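About us

Festex is a small catering supplier from the town of Jadby. We make sweet and savory baked goods for offices, schools, sports clubs and family parties. We started with one oven and one delivery van, and today we are a team of 17 people in two kitchens.

The name came from the first word we painted on the van – "fest" – and the last two letters were added because the sign looked too short. Our customers liked it, so we kept it.

What we do

Every morning at 4:30 the first shift begins with the dough. The orders for Jadby and for the villages along the river Ene leave the kitchen before seven. For orders over 30 boxes we ask you to call us two days before. Smaller orders you can place until noon for the next day. Last year we prepared 1,657 orders, and this was our best year until now.

Since May we also work together with the mill in Vellov, 25 kilometers from us. All our wheat flour comes from there. It is a little darker than the flour we had before, and it needs more water, so we had to change almost every recipe.

Donuts are our most ordered product. 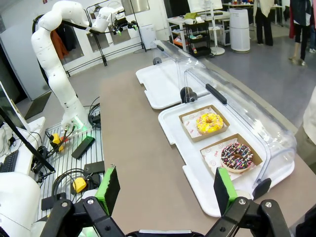
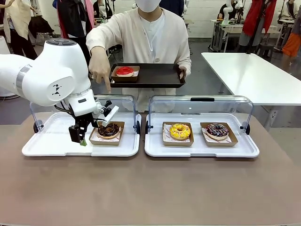
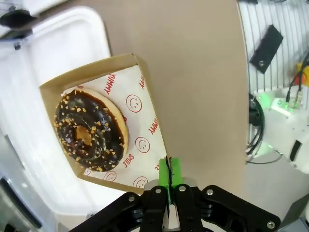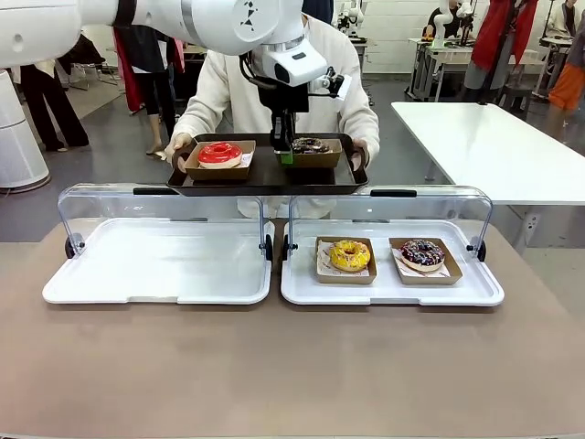

Ene Rowing Club wrote to us after their summer party that the delivery came ten minutes early and the cheese rolls were finished first, and they asked if next time we can bring double of them. We can, and we have now a bigger cheese roll box on the price list.

How to reach us

The office is open on working days from eight to four. On Saturday we only deliver, but you can leave a message and we will call back. If you have an allergy in your group, please write it in the order – we will send you the full list of ingredients. Pickup is possible at the side door of the Jadby kitchen, where there is also free parking for short stops.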